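Kitchen & Pantry > Storage and Organization
Thread: Clear bins for seasoning pouches, standing up or lying flat?

shelfliner62
I have a growing pile of flexible food pouches (spicy sauce bases, marinades, a few ready-to-heat meat dishes) and they have been living in a shopping bag on the pantry floor. I'm moving them into clear plastic bins this week. I bought two of the Altetti open-top ones to try before I buy more.

The question is how to load them. I can stand the pouches up along the back wall, or lay them flat in a stack. The pantry shelf is 10 inches from the one above it, so there's some height to play with but not a lot. I put paper down on the table and I'm trying it both ways with one pouch before I do the whole bag.
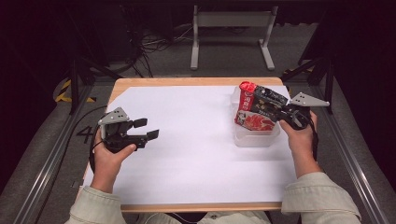

Red and black pouch at the tub, white paper under everything.

The bag is a bit crumpled, so it doesn't want to sit square. Anyone have a method that holds up after a month of use?

gravyboat_k
Stand them up. If you lay them flat you only ever see the top one, and you end up buying the same thing again. I had four of the same curry base at one point.

Tall pouches sticking out of the top are fine as long as they clear the shelf above. You grab them by the top edge anyway.

northpantry
Disagree with the above. Standing works when the bin is full. When it's half empty everything slides down and folds in the middle, and then you have a bin of bent pouches. I lay mine flat in two short stacks and write the contents on a strip of masking tape on the front of the bin. I've done it that way for years.

If they have oil in them I'd also want them flat, because the weight isn't sitting on the bottom seam.

gravyboat_k
The bottom seam is made to take the weight. They ship them standing up in cartons.

northpantry
Some do. The ones I get come flat in the carton.

two_sinks
Does anybody know if the Altetti bins are the same as the Gereo ones? The Gereo ones at my store look identical and cost less. I've got a shelf that is 673 mm wide (old European cabinet, don't ask) and I'm trying to work out how many fit side by side.

shelfliner62
I haven't had a Gereo in hand so I can't say. Measure at the rim and not at the base. The Altetti walls lean out a little toward the top, and I lost most of an inch across the shelf by going off the bottom measurement.

two_sinks
OK thanks. I'll bring a tape measure to the store.

mudroom_matt
I use Urora bins for this, the ones with a handle cut into the front. For pouches I put in a bookend, just a cheap metal one, and slide it forward or back depending on how many pouches there are. That fixes the sliding problem northpantry is talking about. You do lose a little floor space to the foot of the bookend.

A folded piece of cardboard works too. Cereal box cardboard is too thin. Use a shipping box.

northpantry
A bookend would do it. I still don't see what's wrong with a stack and a label.

gravyboat_k
What's wrong is having to lift out six pouches to get to the seventh.

shelfliner62
I'm leaning toward standing them up, for the reason gravyboat_k gave. I can't see into a stack without pulling the bin down. Here's how it looks with one pouch against the back wall. It comes up higher than I expected, so I need to check it against the shelf before I commit.

My plan for the rest, tell me if something is off:

1. Go through the bag and pull anything past its date.

2. Try one pouch upright in the clear bin and check the height.

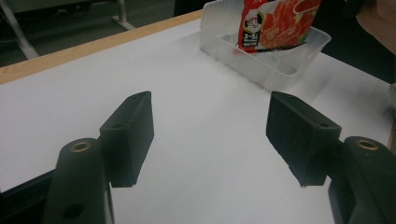
3. Sort by how often I use them. Everyday ones in the first bin, the rest in the second.

4. Load from the back wall forward, tallest at the back.

5. Cut a cardboard divider like mudroom_matt said.

6. Label on the front, bottom corner, with the oldest date in the bin.

pepperjar
Step 6, I'd skip the date. You'll update it twice and then stop. Put the newest pouches at the back and take from the front and you don't need it.

But that fights with your step 4 if the new ones are short. I'd go by date over height. You can read a short pouch fine once you tip the one in front of it.

shelfliner62
Good point on 4. I'll go by date and see how annoying it is.

two_sinks
Back from the store. The Gereo ones have a thicker rim than the Altetti display model, so they aren't the same bin. I bought one anyway. It's a little cloudy but you can see what's in it.

mudroom_matt
If you're at the store again look at the Wuisan shelf risers. A low one under the back half of a bin tips it forward slightly, so the labels face you. Only do it if you have the clearance. With tall pouches and 10 inches you might not.

shelfliner62
I don't think I do. Might try it on the canned goods shelf.

northpantry
Post again in December when they're all folded over.

shelfliner62
Will do. The bag had about 62 pouches in it once I emptied it out, so two bins was never going to be enough. I'm ordering more tonight and I'll do one bin flat so there's something to compare.

pepperjar
62 is a lot of pouches. What are the ones you use the most? I've only ever bought the hot pot kind.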